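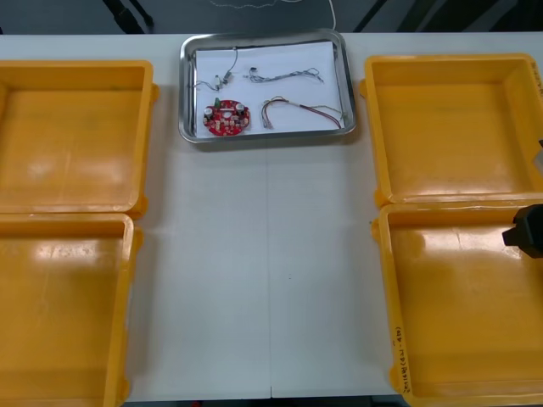
*The sorting bench at Vrettos, Asgate: yellow bins either side, parts tray in the middle.*

Staff at the Vrettos repair works in Asgate have been told that the robot on the sorting bench is there to stay, which will surprise few of them, as it was bolted down in June and has had its own line on the cleaning rota ever since.

The job is a dull one. Circuit boards and bits of wiring come out of old equipment, land in a tray and have to be put in the right bin. Until last year that took up most of a shift for 12 people, who were also expected to do the testing and did it when they could. The testing now gets done first. The sorting gets done by something that doesn't stop for toast. 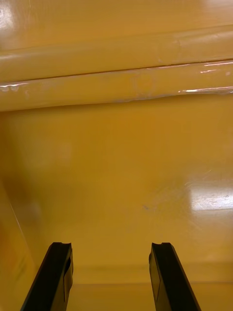

Vrettos says no jobs have gone, though two posts left open at its Clovimby site won't be filled. Pay for those moved up to testing rises by 40 pence an hour, a figure the works canteen has discussed at length. The firm handles around 1,700 items a week at Asgate and would like that to be more.

What has changed most is the talk. Sorting could be done with half a mind, and the other half went on football and other people's weddings. Testing needs both halves - and headphones.

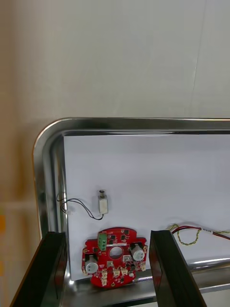
Albertina Morais said she didn't miss the sorting one bit, but she did miss the chat, and she would like it noted that she still gets called over whenever the thing stops and sulks. Her new job title doesn't mention this. The union has asked that it should, and talks resume at Stultolcombe next month.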